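Speaker notes: Where Does the Desk Drawer Go? Small home offices and paper
Bedville Library, Sat 3 February
Mélanie Chan

Start on time. Say hello, point out the restrooms, say handouts are by the door. Questions at the end, but stop me if you can't hear.

Opening

I did household paperwork for other people for most of my working life. Bills, taxes, insurance, school forms. I'm going to talk about what to keep, where to keep it, and how to spend less time on it.

Ask the room: who has a drawer they don't open? Wait for hands. Mine was in the kitchen. When I finally emptied it in July I found 112 pieces of paper and kept 10 of them. The rest were envelopes, store coupons and manuals for things I no longer owned.

Part one: the three dates

Every piece of paper has a date it arrived, a date you need to act, and a date you can get rid of it. Most people only look at the first one. Write the other two on the top right corner in pencil as soon as you open the envelope. If there is nothing to do and no reason to keep it, it goes in recycling before you sit down.

(Pass around the marked-up water bill.)

People will ask how long to keep tax papers. Tell them to check the current rules or ask whoever does their return. Don't get into a debate on this, it ate up half the time at the Hyun Center talk.

Part two: where it lands
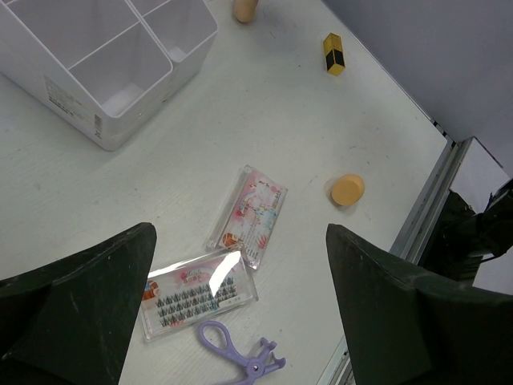 Mail needs one landing spot, and it should be near the door you really use. The Mokus family, who I worked with for years, had a good filing cabinet upstairs and a pile of mail on the dryer by the back door. The cabinet was never the problem. We put a tray by the back door and the pile moved into it within a week. When you pick something for your own landing spot, look at how it's divided. A white plastic organizer like this one has one large bin at the front and a narrower section beside it. I'd put open bills in the large one and stamps and return labels in the narrow one. Leave it empty for a day or two before you decide, and see what you keep reaching for.

Don't buy anything until you've used a shoebox for a month. Repeat this, people write it down.

Part three: the weekly sitting

Pick one time. 40 minutes, once a week, same chair. Do the pencil dates in order, oldest first. Pay, sign, file. If you share a home, both people should sit down for it at least once a month — even if one of you does all the work the rest of the time.

Tell the Nastel Street story. Couple, married a long time, he handled everything, then he was in the hospital and she couldn't find the car insurance. It took her two days. The policy was in a cookbook.

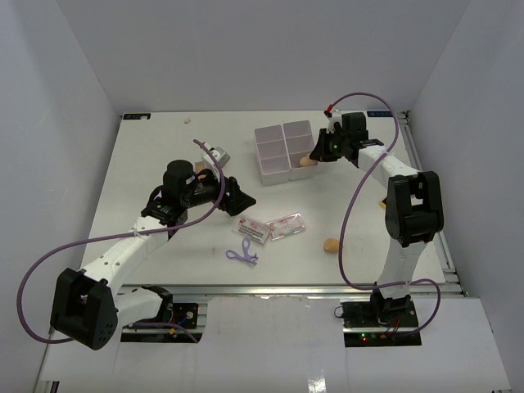 A sitting goes faster when the table is set up before you start. Checkbook, stapler, pencil, calendar, glasses. I lay mine out after breakfast and don't open the first envelope until it's all there. Keep a tray within reach, and think about which side you want to come at it from. The black gripper over on the right has its tray just to its left. I'm right-handed and like mine on the left too, so my writing hand stays free. Left-handed people may want to swap it.

Move cords out of the way of your elbow. I lost a full cup of coffee and a property tax form that way.

Part four: the long-term box

One box, with a lid, that one other person knows about. Birth certificates, titles, the will, the list of accounts. No passwords on the outside of anything. I had a client with 500 file folders who could not find her own birth certificate, and we ordered a new one from the county.

If short on time, skip the scanner section and go to questions.

Questions I usually get: shredding, old photos, what to do with a parent's papers. For the last one, go slowly and offer to talk afterward.

Handout has the pencil date chart on one side and a blank box list on the other. Extra copies are in my bag.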